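Home | News | Neighborhoods | Events | Contact

Print this page | E-mail this page

FOR IMMEDIATE RELEASE
April 23, 2011

Prellotville Renters Group Questions "Best Small City" Ranking

PRELLOTVILLE — The Sima Tenants League is asking residents to hold their applause over the city's No. 6 finish in the Grerkivo list of best small cities for young renters.

The list, released in March, praises Prellotville for "easy living" and "a downtown on the rise." The League has read it twice and still can't find where the rent figures came from.

"They say they heard from 1,012 people across the whole country," said League chair Dulce Ocampo. "How many of them live here? We asked. We're still waiting."
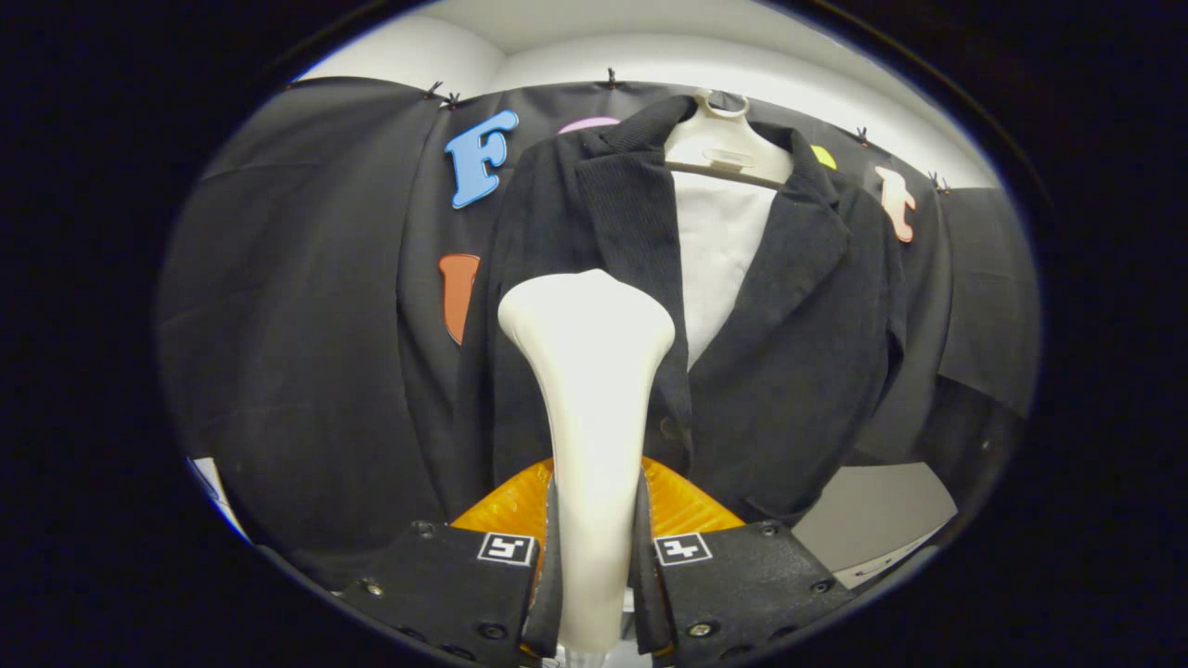 Grerkivo scored each city on rent, transit, jobs and something it calls "street feel," which counts for as much as the other items and is never defined. The write-up gives a full paragraph to the shops on Grukach Street, where a dark corduroy blazer on a hanger seems to count as proof of a downtown comeback. The same write-up skips the bus route that was cut from that street in March.

League member Kaiwen Deng, who rents on the east side, said his rent has gone up $200 since he signed his first lease. "If that's easy living, I'd like to see hard," he said.

The League will hand out its own survey to 2,000 renter households and publish every answer, including the ones that make the city look good — if there are any. Renters who want a copy can ask Xiaoqing Qin at the League office.

Contact: Guido Carbone, Sima Tenants League, Prellotville

Print this page | E-mail this page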